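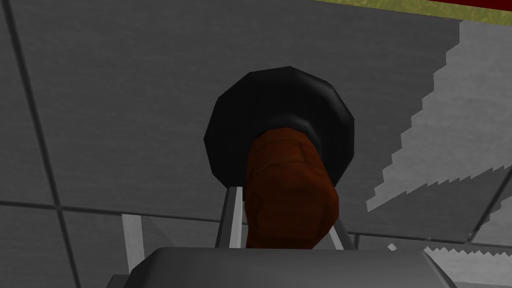 ## 4. What residents told us about their doors

We had set out to ask people in the Fenmont flats about heating and damp, and so it came as a gentle surprise to us both that so many of the conversations drifted, usually over a second cup of tea, towards doors. Of the 300 households that returned our July questionnaire, 35 kindly agreed to a longer visit, and it is from those visits that most of this section is drawn. Mhairi Hepburn carried out the interviews on the Liltis side of the estate, and Casimiro Echevarría those in Brestumel Court, where the flats are older and the hallways a good deal narrower.

The complaint we heard most often concerned round knobs. People with stiff or painful hands described using a sleeve, a tea towel or an elbow, and one lady in Brestumel Court had simply stopped shutting her bedroom door at night, although she missed the warmth and felt rather exposed without it.
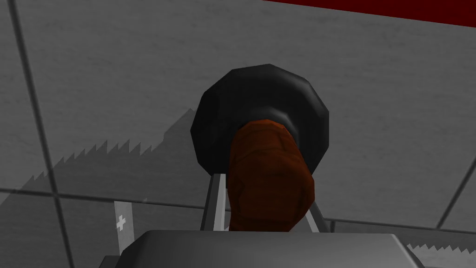
Several residents had asked for a change of fittings and been told to wait for the next round of repairs. Szilágyi (in her earlier survey of rented homes) found much the same pattern, and we are grateful to her for letting us borrow the wording of her questions on grip and reach. Where the change had been made, residents nearly always spoke of it fondly. The preferred fitting was a lever handle, of the general sort seen on the white door in Figure 3, which can be worked with a forearm when the fingers will not oblige.

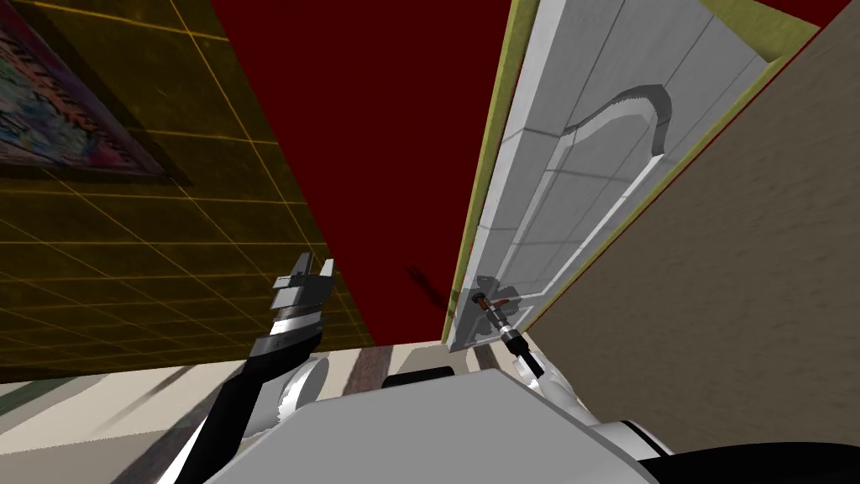 We would not wish to make too much of this. Eight of the people we visited liked their old knobs very well and said so with some force, chiefly on account of small grandchildren, who learn to open a lever long before anyone would like them to. There is also the matter of sleeves and dressing-gown pockets catching as one goes by. Section 5 takes up the question of who should pay for the change, and how long a tenant may fairly be asked to wait for it.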